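4.2 Titelseiten nach der Abstimmung in Plarnov

Für die Untersuchung wurden die Titelseiten von 7 Tageszeitungen ausgewertet, die am Morgen nach der Haushaltsabstimmung im Stadtrat von Plarnov erschienen sind.

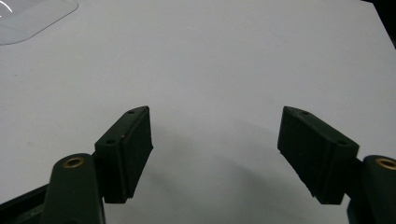
Abbildung 3: Arbeitsfläche.

Das Korpus umfasst 132 Artikel aus dem März, davon 15 Aufmacher. Jeder Artikel wurde von zwei Personen unabhängig kodiert. Als Aufmacher gilt der Text mit der größten Überschrift auf der ersten Seite, auch wenn er im Innenteil fortgesetzt wird.

Die Zeitungen bewerten das gleiche Ergebnis sehr verschieden. Der Rirnus schreibt von einer klaren Bestätigung der Stadtregierung, während der Tukside Bote die Stimmen der Abweichler in den Vordergrund stellt. Auffällig ist, dass beide Blätter dieselbe Agenturmeldung benutzen - die Unterschiede entstehen vor allem in der Überschrift und im ersten Absatz.

Bei kleineren Zeitungen mit einer Auflage unter 3000 Exemplaren wurde die Meldung meistens ohne Änderung übernommen. Eine eigene Wertung findet man dort nur im Kommentar. Dieser Befund stimmt mit den Ergebnissen von Abschnitt 4.1 überein, er darf aber wegen der kleinen Fallzahl nicht verallgemeinert werden.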